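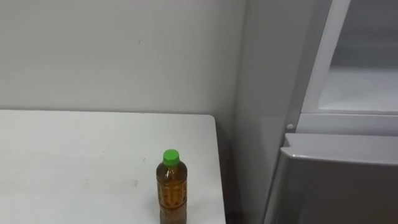
Preparing a Shared Break Room for a New Tenant
Facilities Handbook, Balton Business Center

Scope

These instructions apply to all break rooms on the second and third floors of the Balton building and to the ground floor annex on Derar Street. They are to be followed by the outgoing tenant before keys are returned. Rooms with gas appliances are covered in a separate section of this handbook.

Before you begin

Notify the building office in writing at least five working days before the date of departure. The office will confirm a time for the final inspection and will issue a checklist. Keep the checklist in the room until the inspection has been completed.

Food, drinks and personal items

Remove all food and drinks from tables, cabinets and refrigerators. Unopened bottles and cans may be taken to the donation shelf beside the mail room. Opened bottles must be emptied into the sink and rinsed, and the caps placed in the general waste. Do not pour milk or cooking oil down the drain.

Items left behind will be held for two weeks at the building office and then discarded.

Tables and counters

1. Wipe the surface with a damp cloth and allow it to dry.
2. Treat scuffs and smudges on light-colored surfaces with a paste of baking soda and water. Rub gently in the direction of the mark and rinse.
3. If a mark remains, apply the cleaner supplied by the office. Scouring powder and steel wool are not permitted.
4. Clean the narrow spaces between tables and appliances with the long brush kept in the supply closet.

Marks which cannot be removed should be noted on the checklist. Ordinary wear is not charged to the tenant.

Refrigerators

Unplug the refrigerator and leave the door open overnight with a towel on the floor below it. Wash the shelves in warm water with a small amount of dish soap. Units supplied by Tullberg have a drip tray at the rear, which slides out to the left and must be emptied by hand.

Walls

Dust the walls with a dry cloth before any washing. Adhesive hooks should be warmed with a hair dryer and pulled downward slowly. Holes left by nails or screws are to be reported and left unfilled.

Final inspection

The inspection takes roughly 400 seconds per room when the checklist is complete. A representative of the tenant must be present and must sign both copies.

Requests for a second inspection should be submitted on Form 4, available at the front desk.

Last revised August 18, 2008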